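1 de noviembre de 2025
Apuntes de clase — Cátedra de Fiestas y Cultura Popular

Archivado en: Materiales del curso / Día de Muertos

Buscar en los apuntes... Ir

Tema 4. La ofrenda de Día de Muertos: cómo leerla y cómo visitarla

¡Llegamos por fin al tema que más me gusta de todo el programa! El Día de Muertos se celebra en México los días 1 y 2 de noviembre, y pocas fiestas reúnen tantas cosas a la vez: cocina, jardinería, papel, cera, música, memoria familiar y unas ganas enormes de recibir bien a quien viene de lejos. En la tradición más extendida, el día 1 se dedica a los niños difuntos y el 2 a los adultos, aunque hay pueblos que empiezan a esperar a sus muertos varios días antes.

Antes de seguir, repasen las páginas 91 a 103 del cuaderno de lecturas (edición Roussel). El fragmento sobre los mercados de flores es precioso y lo vamos a usar en el comentario de texto.

4.1. Los elementos

La ofrenda se arma en casa, en la escuela, en la plaza o sobre la propia tumba. Puede tener dos niveles (el cielo y la tierra), tres o hasta siete, según la región y la familia. Casi siempre encontraremos agua para la sed del camino, sal, velas, copal, pan de muerto, retratos y la comida preferida del difunto. Y la flor de cempasúchil, claro — ese naranja que se huele desde la calle y cuyos pétalos marcan el sendero hasta la puerta.

El papel picado merece una clase entera. Se corta con cincel y martillo, muchas hojas de papel de China a la vez, y el pueblo de San Salvador Huixcolotla, en Puebla, es famoso por ello. En el taller haremos una versión modesta con tijeras.
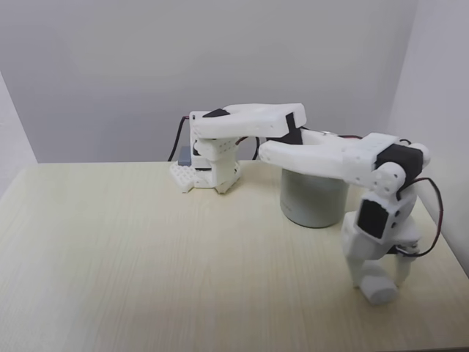
Tiempo de lectura: 3 min | 423 visitas

4.2. Una fiesta, muchas fiestas

Cuidado con hablar de «la» ofrenda como si fuera igual en todas partes. En Michoacán, las velaciones del lago de Pátzcuaro llenan los cementerios de velas durante la noche. En la Huasteca se celebra el Xantolo, con danzas, máscaras y arcos cubiertos de flores. En Yucatán se prepara el Hanal Pixán, «comida de las ánimas», y su plato grande es el mucbipollo, un tamal enorme que se cocina bajo tierra (¡si alguna vez se lo ofrecen, digan que sí!).

Conviene recordar además que la UNESCO reconoció en 2008 la fiesta indígena dedicada a los muertos como patrimonio cultural inmaterial. Discutiremos en clase qué cambia en un pueblo cuando llega un reconocimiento así: más visitantes, más ventas y también más cámaras entre las tumbas.

4.3. Si van de visita

Pregunten antes de fotografiar a una familia. No toquen nada del altar. Lleven flores o velas si los invitan, coman lo que les sirvan y quédense a escuchar, que las mejores historias suelen salir tarde, con el café ya servido.

Para entregar

Comentario de un máximo de 100 líneas sobre una ofrenda de una región concreta, con al menos dos fuentes. Quienes prefieran el trabajo comparado pueden enfrentarla a otra fiesta de difuntos — los barriletes gigantes de Sumpango, en Guatemala, dan muchísimo juego. Los trabajos se dejan en la bandeja del aula Ruretti.

En marzo volveremos sobre las máscaras, con el tema del carnaval. Guarden los apuntes del Xantolo.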